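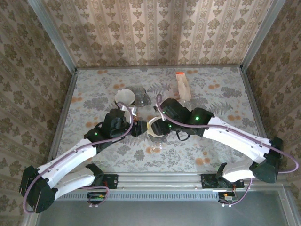

Elaheh Golestani wrote to me after the last post to say I was wrong about cold water. She has washed her grandmother's tablecloths warm for years, and she thinks cold just leaves the grease sitting in the cotton until it turns yellow in the cupboard. She also said I should stop using so much soap.

I tried it her way in May, on the two cloths I care least about. One was a plain white one from the church sale in Drerstead, with a gravy mark that had been there longer than I've owned it. I soaked it overnight in warm water with a spoonful of washing soda and no soap at all. In the morning the water was the color of weak tea. The mark was paler but still there, so I did it again, and after the second soak I could only find it by holding the cloth up to the window.

The other one has a printed border, and I was more careful with that. I dabbed a wet white rag on a corner first to see if the dye would come off. It didn't, so in it went, but only for an hour. Old prints can bleed even when they pass that test, and I have a pink napkin to prove it.

Wine and berries are a different matter. I still rinse those from the back with cold water as soon as I can get the cloth off the table, and Elaheh does the same. Candle wax I leave alone until it's hard, then scrape with a butter knife and iron between paper bags. If the candle was colored there is usually a stain left after the wax is gone, and I haven't found a good answer for that one yet.

On drying – I used to hang everything over the shower rail, which puts a crease right down the middle that takes forever to iron out. Now I lay the big ones over two lines outside so the weight is spread, and bring them in while they're still a little damp. Ironing a bone-dry cotton cloth is a miserable job.

I've also stopped folding them into tight squares. Most of mine are rolled on cardboard tubes from the fabric shop on Ambrosio Street, which gives them away if you ask before closing. I have five so far. The long cloth we use at Thanksgiving needs two of them taped end to end, and it only just fits on top of the wardrobe.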